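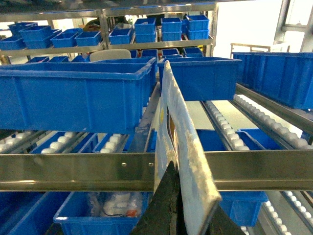 Maes told us the mulch plots at Tundirside were never going to behave like the bare ones, and that we'd be silly to water both on the same clock. Fair point, and the July readings back it up.

3.2 Water loss from planters

Plots were split by cover only. Same soil mix, same seedlings (silverbeet), same morning watering. 64 planters in total, half with straw mulch, half bare. Weighed at dawn and again at dusk, scale zeroed each time. Readings from the 37 hottest days only, cooler days left out, see Tsang's notes.

Bare planters lost nearly 400 mL a day. Mulched ones lost less, mostly in the afternoon, wich fits what growers at Stundach already say. Leaf colour no different between groups. Some slugs under the straw, not counted.

Figure 2. Storage bins on sloped racks.

Wind not measured. Should of been. The colour of the pots may matter too, dark ones sat nearest the fence.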